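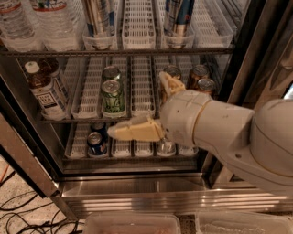
3.2 Lane trays and the facing of chilled drinks

The second part of the study considered how drinks are kept in order inside small commercial refrigerators of the kind found in staff canteens and waiting areas. In such cabinets the shelf is usually open wire, on which narrow containers stand unsteadily and drift out of line as stock is removed. Operators commonly respond by laying trays over the wire, so that each product is held in a lane running from the front of the shelf to the back (Figure 3).

Figure 3. Drinks held in white plastic mesh trays on wire shelving. Several lanes between the green and the gold-toned cans on the middle level are empty.

Observations were made at two sites, the Bridov canteen and the visitor lounge at Skinider, during November and again in April 2023. Staff at both sites restocked by hand and were asked to keep to their normal routine. A total of 118 restocking visits were recorded, in the course of which 581 separate lanes were checked against the shelf plan supplied by the site. A lane was marked as correct where it held a single product, and as mixed where two or more products shared it. Empty lanes were entered separately and were not treated as errors.

Almost 90 per cent of occupied lanes were correct. Mixed lanes were found mainly at the sides of the cabinet, where staff tended to place the last few items from a case once the intended lane was full. Cans were seldom misplaced. Bottles gave more difficulty — in particular those with a narrow base, which could lean against the side of the tray and make the neighbouring lane awkward to fill.

The treatment of empty lanes differed between the sites. At Bridov, staff left a sold-out lane bare until the same product was next delivered, and the gap served as a prompt for reordering. At Skinider, the written instruction was to spread the remaining stock across the shelf so that the cabinet looked full. This improved its appearance for a short time but raised the number of mixed lanes at the following visit, and staff reported that they were less certain which products had run out. Fogh's earlier work on dry goods at Reltex described a similar pattern, although the shelves in that case were deeper and were filled from behind.

Cleaning was recorded only in outline. The mesh trays could be lifted out one at a time, and at Bridov this was done whenever a lane became empty. Staff at Skinider cleared a whole shelf before cleaning it, and the trays were not always returned to their former positions. The effect of this on the shelf plan is taken up in Section 3.3, together with the question of labels on the front rail.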